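Chapter 2
What a Survey Can and Cannot Tell You

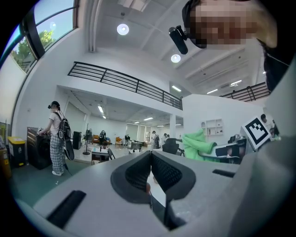 Most people meet statistics for the first time in the form of a percentage somebody else worked out. A headline says that two thirds of shoppers prefer one brand of soap, and the reader either nods or shrugs. Neither response is much use. The better habit is to ask who was counted, who did the counting, and who paid for it.

Take a case we will return to in Section 2.4. The town of Prurkadcombe wanted to know whether residents would ride a new bus line to the Orgate shopping district. The Pakine company mailed a questionnaire and got 1,536 replies. A large majority said they would ride the bus "often" or "very often." The town bought the buses. By November, most of them were running close to empty.

It is tempting to blame the size of the sample, and students usually do. The sample was large enough. The trouble started earlier. People who never leave home had little cause to mail back a form on bus routes, and people who did reply were asked to predict their own behavior, a thing most of us do badly. "Often" was never defined. One person may have meant every Wednesday and another twice a year.

A second survey, the Owusu study, asked only 24 households to write down each trip they took. It was small and dull, and we do not claim it settled the matter. Its answers were at least about trips that had been made.

In this chapter you will learn to tell a sample from a population, to spot a question that pushes for a certain answer, and to read a margin of error without trusting it too far. Keep the bus line in mind as you work through the exercises.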